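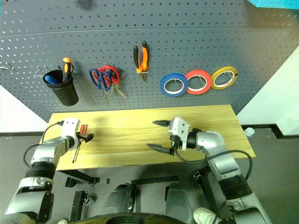 Tools on the pegboard.

Casta Repair Evenings at Trarovgate
Progress report to the Hevau Fund
Fri 14 January

Thank you for backing us through the autumn and into winter. We have had a lovely few months, and there is a lot to tell you – more than fits comfortably in the report form, so we have written it out here and filled in the boxes on the form with the short version.

Opening evenings

We planned 12 evenings for this period and ran 13. The extra one came at the start of the cold weather, when so many people turned up with heaters and electric blankets that we could not see them all before closing. We asked if they would come back the next evening and almost all of them did! We would like to do the same next winter and have put it in the plan from the start.

Evenings now begin half an hour earlier than they did under the old timetable. Parents asked for this so they could come straight from the after-school club, and it has changed the feel of the first hour completely. Children bring their own toys, sit down next to the repairer and want to know what every part does. A music box with a bent comb kept one table busy for most of an evening.

Repairs

We booked in 94 items. Lamps were the most common by a long way, followed by clothes, radios and small kitchen machines. We have started writing down why a repair was not possible as well as what was done, and the same few problems come up again and again: sealed cases, glued batteries, and plastic clips that snap when you open them. We would be glad to share those notes with the other groups you support.

The mending table deserves its own paragraph. It began as one sewing machine in the corner and now has a waiting list. People arrive wanting a zip replaced and stay to learn how to do it themselves, and several have come back to help others. Darning has been a surprise favourite. We ran out of grey wool twice.

The workroom

Moving to the back room at Trarovgate was the biggest job of the period. The lighting is far better than in the hall, we can leave work on the shelf between evenings, and the heating works (we had got used to coats).

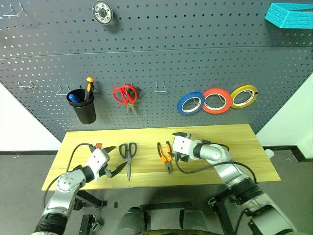
We still have to carry the sewing machines up from the ground floor each time. The building manager has offered us a lockable cupboard on our landing, which should be free by April. Until then we are setting up earlier and taking turns on the stairs.

The second-hand machine we bought from Stöckli had a slipping belt when it arrived. They sent a new belt within the week and we used the fitting as a teaching session, so it did us no harm at all. It has run well ever since and is now the one everybody asks for.

Spending

We have spent 2,000 of the grant so far, counted in pounds and including the Stöckli machine. The rest of that sum went on electrical test equipment, room hire, thread and needles, fuses, and the printing of the spring leaflet. Travel came in lower than we expected, as most helpers live within walking distance. With your agreement we would like to move what is left in the travel line over to spare parts. The full breakdown is on the spending sheet sent with this report.

What we would like to do next

The spring leaflet goes out to the Trarovgate flats and the two schools before half term. It has a plain list of what we can look at and what we can't (microwaves, please, no) and a booking slip for larger items.

We are also keen to try a bicycle evening in April, outside in the courtyard if the weather is kind. Punctures, brakes and squeaky chains to begin with. The courtyard is shared, so we need a yes from the residents' group first, and we have asked to be on the agenda for their next meeting.

The last thing is training. Five of our regulars want to learn basic electrical safety testing, and at present we depend on two people for it, so an evening is at risk whenever one of them is ill. We have found a one-day course that would suit and will send you the details and the price as soon as we have the quote in writing.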